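Talk notes - two-gripper cable bench, Holbridge workshop
Speaker: Kenna Ritchie
29/02/2020

Start with the bench, not the software. Most of the room will have seen the code already.

Slide 1. Two grippers, fingers printed in black, working over blue cloth. Extrusion for the structure. Gregor Urquhart cut the rail, I printed the fingers. Total spend so far is 155 pounds, not counting filament. Say that the cloth was chosen for contrast and move on.

Slide 2. The task. Hold a cable near its plug, get a zip tie round it, fix it to the rail. A person does this without looking. Pause here for the camera view from the lower gripper.
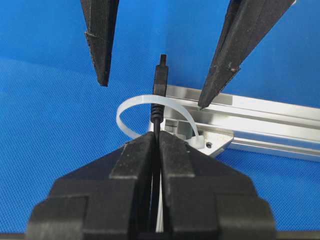

Holbridge Workshop Club - Automation Group

Point out the grip first. The jaws have the cable below the strain relief, with the connector standing upright above them. Gripping on the housing gave us a better hold in June, but it left the second gripper no room to come in from the top.

The tie is round the cable and still slack. Leave it slack in the explanation too - tightening is slide 4. Mention that milky nylon is hard for the vision code to pick out, and that Ailsa Hepburn is trying black ties against the same cloth. Black on black fingers may be worse.

The upper right fingertip is very near the top of the rail. Use this to bring up clearance. The present limit in the code is 18 mm from any metal, measured at the wrist, so it says nothing useful about the tip. Needs changing.

Slide 3. Printed fingers. Layer lines show, edges scuff. Floarea Ghiță has a stepped version with a thicker base. Test target is 500 closes without a crack, then 1,000.

Slide 4. Tightening. Video, no sound. Talk over it: pull force, where the tail goes, who cuts it.

Questions. If asked about cost of the arms, refer to Gregor.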